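Can It Do the Dishes Yet? Machines and Ordinary Chores
Project report, Anneliese Ruppert

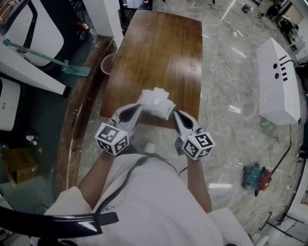
My original title was "The End of Housework." My supervisor put a question mark after it, then crossed it out altogether, and by February I could see her point. What follows is a report on whether machines can do the kind of small chores that people do at home or on a shop floor without thinking, and my answer is a qualified "some of them, on a good day, if you tidy up first." I am aware of the problem with that last part.

1. What I wanted to find out

I picked chores that a person would be embarrassed to be paid for. Picking up a used tissue. Wiping a table. Putting a cup on a shelf. Folding a towel. Sorting bolts into two bins, which was my nod to industry. I left out vacuuming and washing clothes, where machines have been earning their keep for years. A washing machine is a very good robot as long as somebody else carries the laundry to it, and the carrying is the part I was interested in.

2. How it was done

There are two ways to get a machine to learn a chore from a person. You can have the person steer the robot, or you can give the person a pair of grippers to hold and let them do the chore with those. The second way is cheaper, and you get good at it in an afternoon, although your forearms have opinions the next day. The patterned cubes near the wrists let software work out where each gripper is and which way it is turned. If you hide a cube behind your own elbow, the software loses the gripper and you do the whole thing over. I did a lot of things over.

We recorded 100 demonstrations of each chore. The learned program then ran on the Drenach, a two-armed machine at the Weidemann workshop, which got 10 attempts per chore with a limit of 60 seconds each. A person needs a few seconds for most of these, so I thought I was being generous.

3. The tissue

A crumpled tissue turns out to be a serious piece of engineering. It has no front. It is a different shape each time you let go of it, and it squashes before it resists, so there is no clear moment when the fingers have "got" it. With the hand-held grippers I found it easiest to come in from both sides and close slowly. I never once thought about this with my own hands, and I have been picking up tissues since childhood.

The Drenach managed 6 out of 10. Two of the failures were confident grabs at nothing, followed by a careful delivery of nothing to the bin. The other two ran out of time while it hovered.

The glossy table did not help. Varnished wood throws back patches of light, and a patch of light and a white tissue have more in common than you would like. On a matte gray board the score went up to 8. So one honest recommendation from this project is to buy a duller table.

4. The other chores

Sorting bolts was the star, with 10 out of 10. Bolts are hard, they stay the same shape, and they don't mind being dropped. Putting a cup on a shelf came to 7, and the cup was plastic, for reasons that became clear during the other three. Wiping the table scored 5. The arm wiped beautifully wherever it wiped, but it had no idea whether the table was clean, and it would stop when the motion was finished and leave the crumbs to their own devices. My brother wipes tables the same way.

Towel folding scored 1. I watched the recording of that one several times - I am still not sure it wasn't a coincidence.

5. Clutter

All of these numbers come from a cleared work surface. On the last Thursday I tried the tissue chore again with ordinary stuff left out, meaning a bowl, a cable and some paper scraps. It scored 2. The scraps were the worst of it, as the machine picked up several of them with great care and I had to mark each one as a failure, which felt unkind.

I had hoped to compare this with Mevden, a practice set of 1,000 household recordings that our department keeps, but those were nearly all made in very neat rooms. I don't know who lives in them.

6. What I would change

More demonstrations in untidy places, to start with. I would also record the failures and the recoveries. I threw out every take where I fumbled, and so the program never saw anyone fumble and then fix it. When it dropped something it simply carried on with an empty gripper. Softer pads might help with the tissue and would probably hurt with the bolts. I also labeled a whole folder of recordings "Drodness" instead of "Drenach" late one night, and the folder is still called that.

The towel is back in my kitchen, unfolded.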